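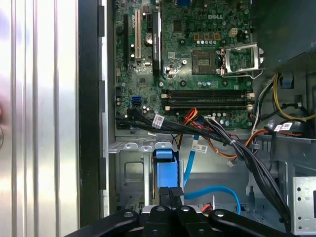 By Ackroyd

Buying a robot arm: what goes on the list

A robot arm that works on old computers costs more than the arm. Before a workshop orders one, somebody writes an equipment plan. The plan is a list of every part the job needs, with a price next to each part.

The plan starts with the job. Suppose the job is to take parts out of a desktop computer. The big green board inside is called the motherboard. The long, narrow slots grouped together hold memory. The square with gold-colored pads is the socket, where the processor goes. A metal cage lower in the case holds the drives, and a blue plastic latch stands up from it.

Each of these needs a different kind of grip. A latch is small, so the fingers have to be narrow enough to reach it between cables and metal walls. Textured fingers hold smooth plastic better than plain ones. Cables bend and move when they are touched, which makes them harder to plan for than a solid part.

Next come the prices. The Elico workshop made this budget, in dollars:

Robot arm, used: 3829
Gripper with two fingers: 583
Spare finger pads: 60

Total: 4472

The spare pads are the cheapest line, and they are easy to leave out. Rubbing against metal edges wears pads down. A worn pad slips. If there are no spares in the drawer, the arm stops until a new set arrives.

Some costs come back every year. Electricity is one. Replacement parts are another. These are called running costs, and they go on a separate page of the plan. The price paid at the start is called the purchase cost.

The workshop compared two grippers, the Etis and the Makeleo. It asked the same questions about both:

How wide does it open?
How hard can it squeeze, and can the squeeze be turned down?
Does it bolt onto the arm we want, or does it need an adapter?
How long does a spare part take to come?

The Etis opened wider. The Makeleo was slimmer and needed no adapter. Computer cases are narrow inside, so the workshop chose the Makeleo. Its spare parts take 9 days to arrive, and that number went into the plan too.

Words to know

Adapter: a piece that joins two parts that do not fit each other.
Budget: a list of what will be spent.
Gripper: the hand of a robot arm.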